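Evwood community kitchen opens again with a table for small appliances

Evwood, 13 April 2021

The community kitchen in Evwood is open again after the winter works, and the first thing the visitors will notice is the new corner for small appliances. The neighbors can now come to cook there without turning on the big ovens, which were expensive to heat for only one or two portions.

The corner has a wooden table and an air fryer with two dials. Itziar Alcaraz, coordinator of the kitchen, explained that the group preferred a model with dials and not with a screen, as many of the older members had asked for it.

"People want to turn a knob and see the number," she said. "With the old machine we had always somebody calling us from the other side of the room."

The kitchen has 102 registered members, most of them from Evwood and a smaller part from Brenstead. Each member can reserve the corner for 2 hours, and up to six persons can be in the room at the same time. The reservation is made by telephone or on the paper list next to the door.

Members are asked to bring their own drink in a bottle that closes well. Glasses are not allowed near the appliances after the accident of last year, when a jar of juice fell behind the counter and the electricity of the room was off for an entire afternoon.

The works cost 402 euros, paid with the money of the autumn market. A second table is planned for May, if the shop Ortuño can deliver it before the summer courses begin.
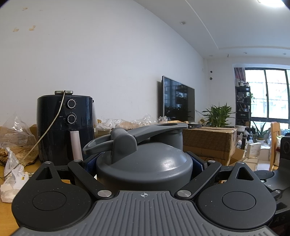
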